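How to Put More Memory in an Older Laptop

If your laptop has started to groan every time you open a second browser window, please don't run out and buy a new one just yet! I nearly did, a couple of years back, and what saved me was one little stick of memory and half an hour at the kitchen table (most of which went on finding a screwdriver that fit). My machine is a Starnov, bought secondhand, but plenty of older laptops open up in much the same way.

First, find out what you already have. Look in the system settings and write down the amount of memory, then look up your exact model number to see what type it takes and how much it will accept. Do take your time over this bit. I once ordered the wrong type and had to send it back, feeling very silly.

Next, shut the laptop down completely. Sleep won't do. Unplug the charger, and if the battery comes out, take it out. Hold the power button for a few seconds, then touch something metal that's grounded before you reach inside.

Turn the laptop over on a soft cloth and undo the screws on the memory cover. I lay mine out on a sheet of paper in the same pattern they came from, a habit I picked up from my friend Wiesława Ostrowski, and I haven't lost one yet.

Inside you'll see the memory, held by a small clip at each side. Ease the clips outward and the stick will pop up at a slant. Slide it out by the edges, push the new one in at the same slant with the notch lined up, and press down until both clips click. It takes a firmer push than you'd think!

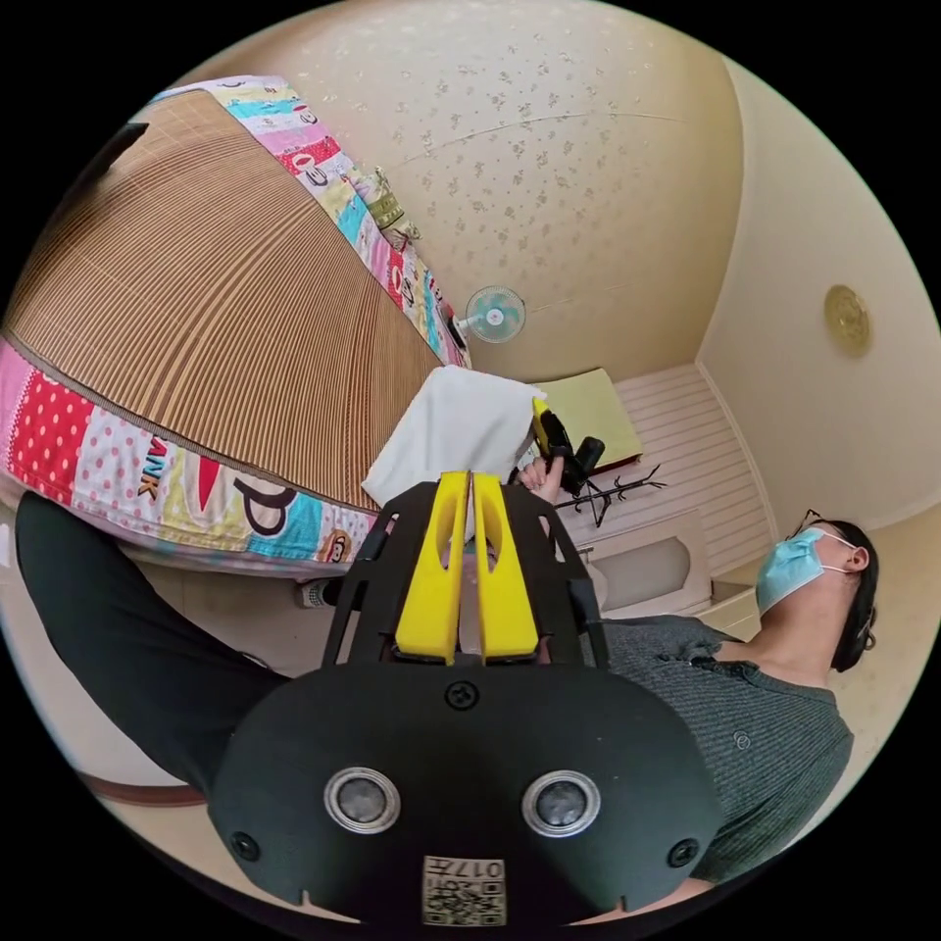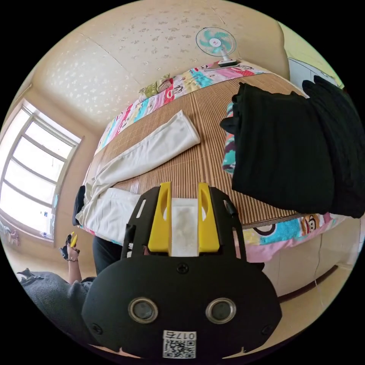
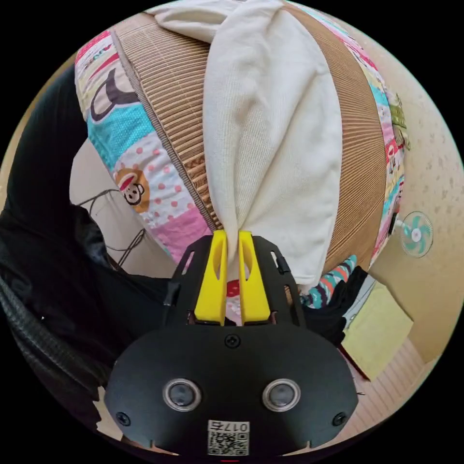
Put the cover and battery back and switch on. The first start can be slow, so give it a minute or two before you start to worry. If you get beeps or a blank screen, turn everything off, unplug again, and reseat the stick, as it's very often just not pushed in all the way. Once you're up and running, go back to the settings and compare the new amount with the one you wrote down.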